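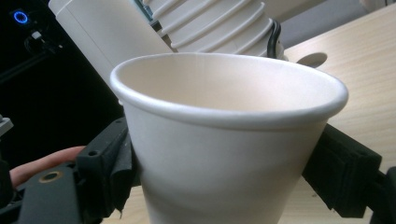 Notebook 2, p. 30

06/07/2022
Hand gripper, finger pads and squeeze. Entry by Fatemeh, Asif on the bench with me for most of it.

Good day! Paper cups again, and I am more and more convinced they're the best test piece we own. A steel block lets you get away with anything, but paper shows every bit of extra squeeze right away. Look at the wall by the left finger, it's already pinched in a little and there are faint creases running down it. Grip is just below the rim, which I still like because the rolled edge keeps the mouth nice and round.

Left pad is getting ragged along the bottom and hangs down against the cup. Asif wants to trim it flush. I'd sooner peel the whole thing and start over with fresh material from the Wainwright drawer (second one down, NOT the one marked Gromik, those sheets are too stiff). Clean the inner face first, let it dry, then press the new pad on and leave it clamped over lunch.

While the fingers are off:
- check the screws on both sides, snug only, the plastic strips easily
- wipe out the brass ring in the base bracket, no oil
- compare both fingers against the spare set, Dennis printed them from file 3709
- close on an empty cup before anything with water in it

Cycle counter gets reset to zero with the new pad. Corinne has us inspecting every 2000 closes, and after today I'd like to look sooner, at least until September when the softer sheets get here.

Asif had a lovely idea about rounding the lower corner of the pad so there's no edge left to catch. Going to cut one that way for the left side and leave the right as it is, so we can compare. Sheila, if you're on the bench before me, please don't swap them around!

Still to do: order cups, label the pad drawer properly, ask Dennis for one more left finger.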